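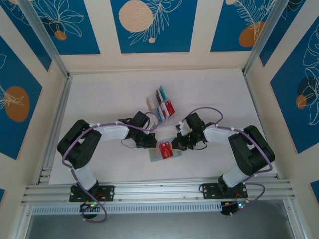 Saturday, May, club bench 2

OK, first real afternoon on the box-packing task for the Nallau round, so I'm writing it down while I still remember which settings we had. Both arms are on the front rail, facing each other, and the job is cartons from the standing cluster onto the green tray, one at a time, with both grippers on the carton. We start with the red one every time so the runs can be compared.

The two-handed grab is harder than it looks in the rules! If the left side closes even a bit early it shoves the carton over toward the right arm and then the right one pinches a corner. I slowed the left close down to 40 and left the right at 25 and it got a lot calmer. Gulidel (our name for the control script, for whoever is new) still keeps one close speed for both arms in the main branch, so please don't pull over my copy on the bench laptop until I've merged it.

Did 3 sets before the break and 3 after. The good set was the second one after the break. The bad one was me: I'd reloaded the Hamel calibration from last month and the right wrist was off by enough to see. File is renamed with OLD in front now.

Cables: I redid the ties on both arms with more slack up by the gripper, because the purple loop was pulling at full reach. Check it after every few runs, and if it's creeping toward the fingers, stop and push it back by hand.

Episodes saved so far: 566, counting the practice ones from the school fair (those are in their own folder, don't train on them).

The panels stay up, by the way. I know the white leaves on blue aren't everybody's taste but I love them, and the Flaramen policy has only ever seen that background.

For next time: try the black carton first, merge the close speeds, find the short hex key. Also somebody should reread the rule about touching the tray, I think we're allowed to nudge it but I'm not sure.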